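In Praise of the Dull Example

My mother learned to bake from a woman who never wrote anything down, and when she tried to pass it on to me she did it the same way, by letting me stand beside her and get it wrong. I must have made the same loaf fifty times before I stopped needing to look at the clock. I have been thinking about those loaves a good deal this spring, having spent most of April in a carpeted room helping to gather examples for a robot, and I came home with opinions, which I hope you will put up with for a page or two.

The work is easily told. A robot is guided through some small household or office job by a person, everything it sees and every bend of its joints is stored, and then it is all done again. Each go is called an episode. Pile up enough episodes and you can train a system on them, so that one day (the hope is) the robot manages the job with the person out of the loop. Our project was called Niltard, for reasons lost before I joined, and our target was 2,000 episodes of ordinary office tasks: files on shelves, chairs, drawers, the sort of thing most of us do with half our mind on lunch.

I arrived believing that what mattered was the number. Everybody does, I think. A number is a comfortable thing to have on a wall, and it goes up, and at the end of the afternoon you can point to it and go and get your coat.

It was Darcy Campbell who talked me out of it, kindly and over several cups of tea. Darcy had looked after an earlier collection at Moltavau, where they gathered 685 episodes of one shelf task in what sounds like a very happy fortnight. The same operator did nearly all of them, with the same files, in the same light, and the operator was marvellous. Smooth as butter, Darcy said. The trained system was as smooth as butter too, right up to the moment a file was left a bit further forward than usual, and then it reached confidently for the place where the file ought to have been.
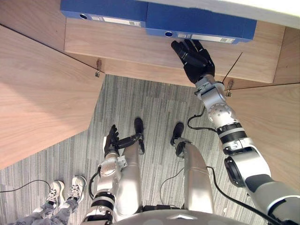

I love a shelf as a teacher, I must say. A box file looks like the simplest object in the building, and then you try to write down how you handle one. You don't grab it, or not to begin with. You nudge it, you feel whether it's full, you find out whether its neighbour is leaning on it, and you use the flat of your fingers long before you use the grip. A person does all that without noticing. An operator working a robot's hand from a few feet away has to notice every bit of it, and the good ones go slowly and fuss. When I started I used to mark the fussing down as poor quality. I would trim it out, or ask for another go, and I am rather ashamed of how many decent episodes I threw away because they had a wobble in them.

The wobble is the lesson, or a large part of it. If you only ever show a learner the clean version, it has no idea what to do on the day things go a little crooked, and things go a little crooked every day of the week. Réjean McKinnon, who ran our afternoon sessions and has far more patience than I do, kept a separate folder of recoveries: a missed touch followed by a second try, a file that had to be approached again from lower down. By the end there were 163 of them. If the building caught fire and I could carry out one folder, I would carry out that one.

I can hear the objection, and it deserves a fair answer. Mistakes in, mistakes out. Surely a learner shown a great many fumbles will learn to fumble? Well, yes, if you are careless about it. A fumble that ends in a shrug teaches nothing worth having, and we did throw those away. What you want is the fumble and then the mending of it, kept together in one piece, with a note saying which part is which. It takes longer to label. It took us much longer, and there were evenings when I would cheerfully have swapped the lot for five minutes of the butter.

Then there is the matter of what gets chosen in the first place. Teams love tasks that look well in a short film, and I understand that, since somebody has to pay for the room. But an office is mostly awkward places. It's the back of the desk and the gap beside the cabinet and all the parts of a chair you never look at unless you have dropped a pen. From down there the view is nearly all dark plastic and carpet, and the thing you are reaching past can fill half of what you see. 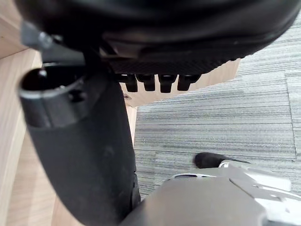 Beneath the seat of an office chair, as seen by the camera at the gripper.

I would give up a hundred tidy tabletop episodes for ten from down there, and I said so at a meeting, and was asked very politely whether I could put that in a form suitable for a chart. I could not. A friend at Terner tells me they now set aside more than 500 episodes in each round for what they call corners, with no target for how neat they look, and I was so pleased to hear it that I missed my bus.

My other plea is on behalf of the operators. It is tiring work, and it is skilled, and it usually gets one line at the back of the report, if that. You can tell from an episode whether the person guiding it was fresh or had been at it since breakfast. We moved our hardest tasks to ten in the morning and put a proper break at half past eleven, and I would recommend that to anyone before recommending a faster computer.

We didn't reach our 2,000, by the way. We stopped well short of it, with a smaller pile that I would defend to anybody, and Réjean is already asking for another shelf.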